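Plarville Open Day (robot demonstration)

The Plarville Open Day is a yearly public visit to the Nunier robot workshop in Plarville, and it's the one event in town I've never missed. Visitors get to see robot arms being taught to handle ordinary household stuff, first in a simulator and then on real tables. I started this article because the old town page had two lines on it, one of them wrong (it said you need a ticket, and you don't!). I last updated it on Dec 4, 2020.

Background

Nunier moved into the old Bach piano warehouse on the river side of town. If you grew up in Plarville you probably still call it the Bach building, and so does everyone who works there, as far as I can tell. The ground floor is the workshop, the upper floor is desks, and the freight elevator is still the one they used for the pianos. It's slow and it groans, and kids love it.

The first open day was a small thing held in September, with 40 people through the door and a coffee urn that ran dry before noon. It has stayed in September ever since. The best year so far brought in 668 visitors, which meant a line down the ramp and past the bike racks. I stood in that line. Bring a hat.

What visitors see

The visit comes in two halves, and you can do them in either order, though I'd start upstairs with the simulator. You sit on folding chairs in front of a big screen while one of the staff runs a simulated arm through its practice. The rooms on the screen are made-up homes with furniture, plants, doorways and so on, and the program shuffles things between rounds so the arm doesn't just learn one room by heart. They told us the library has 2,600 objects in it. Some are sensible, like cups and boxes, and some are plain silly, and the crowd always perks up for the silly ones. 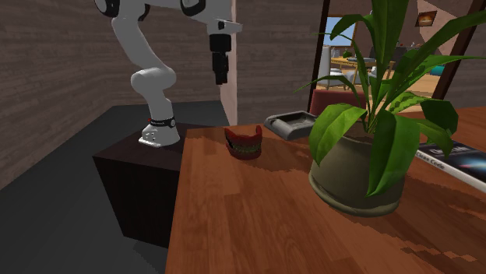

A round goes like this. The staff member picks a target object and a place for it to end up, hits start, and the arm works out how to get there without knocking into anything. Sometimes it manages on the first go and everybody claps. Sometimes it squeezes in the wrong spot and the thing squirts off across the table, and then everybody claps louder. When a round fails they'll play it back slowly and talk through what the arm was trying to do. I got more out of one of those failures than out of all the smooth rounds put together, and I say that as a person who fixes dishwashers for a living and has no business understanding any of it.

Odd shapes are the hard part. A box has flat sides, so two fingers can close on it pretty much anywhere sensible. Anything lumpy or curved gives the arm far fewer good places to hold on, and it has to come in at the right angle too. Long leaves are another headache, I learned, since they droop over things and get in the way of the path the arm wants to take. Somebody in my row asked why they don't just move the plant. The answer was that people at home don't move the plant either, and I thought that was fair enough!

The second half is downstairs, where the same kind of practice is tried on real arms behind a low clear barrier. It's slower than on the screen and a lot noisier than I expected (fans, mostly, plus the clunk of the emergency stop being tested). You're asked to stay behind the yellow tape, and you can't touch the arms, but there's a loose gripper on a bench by the stairs with a hand switch wired to it, and anyone can try picking up sponges with that. I spent way too long there. A girl ahead of me got the sponge into the cup on her second try and I needed a whole lot more.

The Trulletti run

The Trulletti run is the closing event, named after the bakery across the street that supplies the rolls for it. A real arm has to move bread rolls from a tray into paper bags until time is called. The record stands at 39 rolls, set the year they changed the finger pads to something softer. Before that the rolls came out looking stepped on. They get handed out afterward either way, and the squashed ones taste the same.

There's been a bit of local grumbling that the run is only a stunt. I get it, and the staff sort of agree, but bread is a good test in its own right: every roll is a little different and it gives when you press it. Also, it smells wonderful in there by the end.

Visiting

Entry is free and the doors open at ten. Parking behind the building fills up early, so walk over from the library lot if you can. The simulator room has a ramp and the freight elevator, the workshop floor is level, and ear covers for small kids are in a bin at the front desk. Photos are fine upstairs but you need to ask before taking any downstairs.

The talks upstairs run one after another with a short break between them, and the later ones are the least crowded. Questions are welcome all the way through, and they'll usually let the audience pick the last target object of the day. Get a seat near the front if you want your pick heard.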